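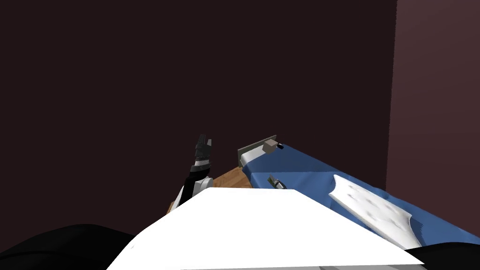 Figure 5. Simulated bedroom used for the bed-making task, rendered from above the robot's body. The left gripper is empty.

4.2 The Bedroom Task

The bedroom was the student teams' own choice. Offered a warehouse, a kitchen or a bedroom, all of them picked the bedroom, on the theory that a bed is large and hard to miss. The course then spent most of May learning what a simulated blanket can do to a schedule.

Each team received the same room: a bed with a blue blanket, a tufted white pillow, a small taupe block at the far end of the bed, and a two-armed robot to sort it all out. A run counted as a success if the block was off the bed and the pillow lay within tolerance of its target pose. The blanket was not scored, a decision we reached after watching Team Wekia's first attempt.

Viewpoint turned out to matter more than we had taught. As Figure 5 shows, the robot's own white body fills much of the near view and hides most of the right arm. Team Anska trained on this view unchanged. Team Fedoruk masked out the body panel, and with it, for one long Sunday, the pillow.

Across the term the teams logged 1,869 runs, of which 677 succeeded. Each team was allowed 500 practice runs before scoring began, and these are not included in the total. Two teams asked whether failed runs could be reclassified as practice. They could not.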